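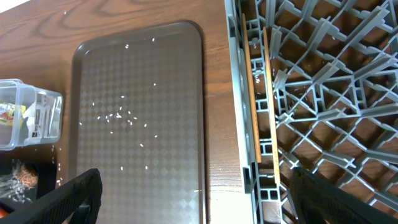
How do you pick up spilled rice without chasing it all over the table? Slide a tray under the job before you start pouring, then sweep the strays in with a damp cloth.

I love this one — a big bowl and a small one, two cups, a tray, and you're set!
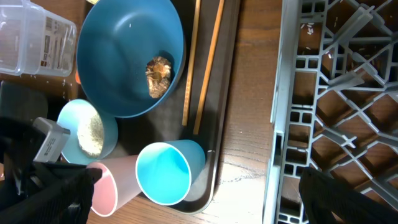 Chopsticks are great for the last few grains, if you have the patience.
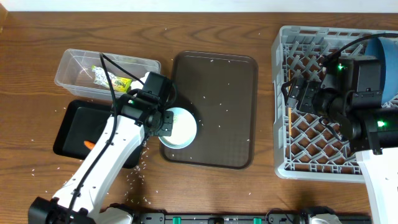 Next month: drying racks

Comments

Jozefína Lukáč: Tried it with lentils, works great!

Lim: 2 trays for me, I'm messy.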